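Ticket 127: Arm stalls on "tidy the side table" chore, round table with lower shelf
Product: Barkuvico tabletop chore package
Site: Tarance, small room
Priority: Normal
Status: Open, partly resolved
Opened by: Rocío Cisneros
Assigned to: Ruben Van Beek

Original report

We are using the room to find out which small chores the arm can do without a person standing by. The list for this room has 4 chores on it: pick up a round container, pick up a remote control, clear the floor next to the table, and wipe the tabletop. We haven't tried wiping yet.

The container is the one that fails most. The planner reports "grasp found," the arm comes down, and then it stops above the table and waits until the timeout. The log gives code 42 each time. I restarted the controller and got the same thing. Timeout is set to 1000 ms, which is what the Butard install sheet says.

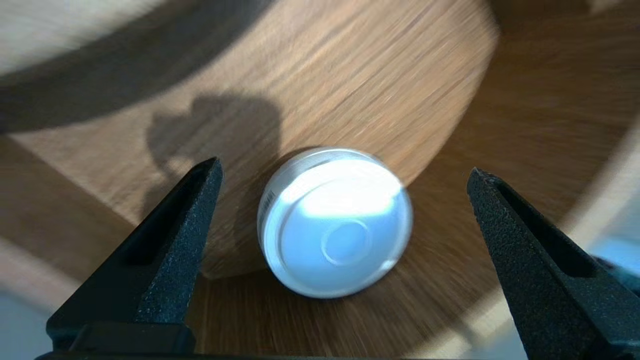 I have not changed the finger pads or the grip force from the default. Software is the December build. Lights were on for every run. I can send the full log if you tell me which folder you want.

Reply, 9:40 am

Thanks Rocío. Code 42 means the width estimate and the depth estimate don't agree, so the arm won't close. Shiny white lids do this a lot. The glare reads as a hole in the surface and the planner can't settle on an edge.

Please try these in order and note the result after each one:

1. Turn off any light that hits the tabletop directly.
2. Set edge source to "side wall" in the grasp menu.
3. Slow the approach to half speed. Fast approaches smear the wood grain and the tracker loses its place.
4. Raise the timeout to three seconds.

Don't change the grip force yet.

Ruben

Update, 11:15 am

Step 1, no change. Step 2, it closed on the container once and then went back to code 42. Steps 2 and 3 together, it picks the container up most of the time. I left the timeout alone until last, and raising it didn't seem to do anything either way, so I put it back.

Next problem is the floor. I asked for "clear floor beside table" and the arm went in low toward the back wall and stopped with code "unknown object, flexible." I'm guessing that is the cords.

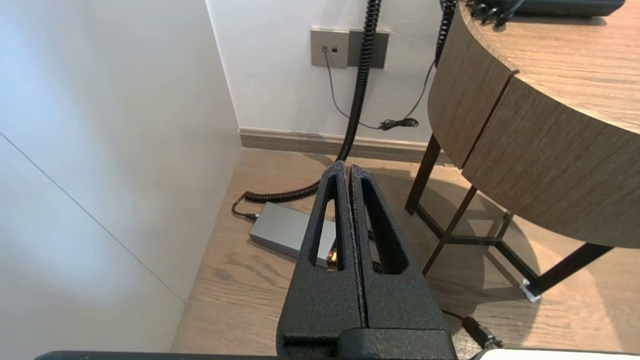
The phone cord is the coiled one. It has to stay plugged in, and so does the gray box with the orange light. What I want is for the arm to pick up loose things and leave anything with a cord on it alone. At the moment it treats the whole area as one object and gives up. A person would do this part in a few seconds, so for now I'd mark it as not ready.

Is there a way to draw a keep-out area that follows the cord? The square one in the menu takes away half the floor.

Reply, 1:05 pm

No, the keep-out areas are boxes only. There is a request open for drawn shapes but I don't have a date for it.

You can stack several small boxes. Put one over the gray box, one along the baseboard, and one where the cord comes down from above. Save them under the room name so they load with the map. If the table gets moved you'll have to redo them.

I'd agree with "not ready" for floors with cords. Ocampo reported the same thing from their front office and they ended up taking the floor chore off the list.

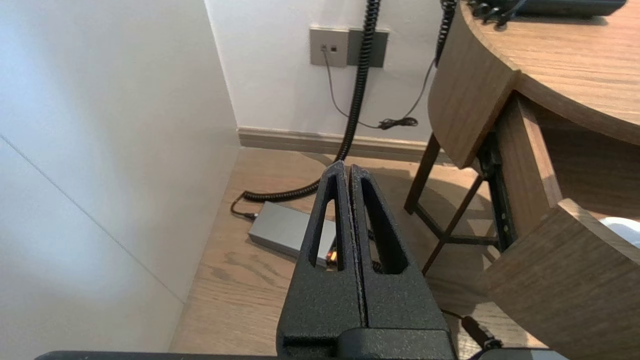 Ruben Van Beek

One more thing on the floor runs. Keep the fingers closed while the arm moves near the wall. An open finger can hook a coil and pull the phone off the table. The setting is "travel closed" and it is off by default in the December build. I've asked for that to be changed.

Update, 2:50 pm

Boxes are in and travel closed is on. The arm no longer goes near the cords. It also no longer clears anything, but it isn't stopping with an error.

Moved on to the remote. It is on the lower shelf, and the top overhangs it, so I expected the arm to hit the edge.
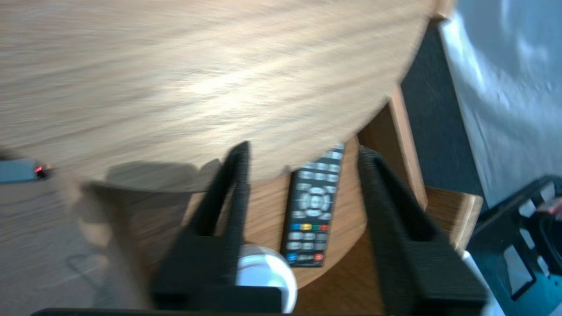 Remote on the lower shelf, gripper fingers on either side.

Results so far: the approach from the front works if the remote lies lengthwise. If it is turned sideways the planner picks a path through the tabletop and refuses to run. Is that a map problem or a planner problem?

For the monthly sheet I'm putting container "yes, with settings," remote "sometimes," floor "no," wiping "not tested." Leave this open until I hear back on the shelf question.

Rocío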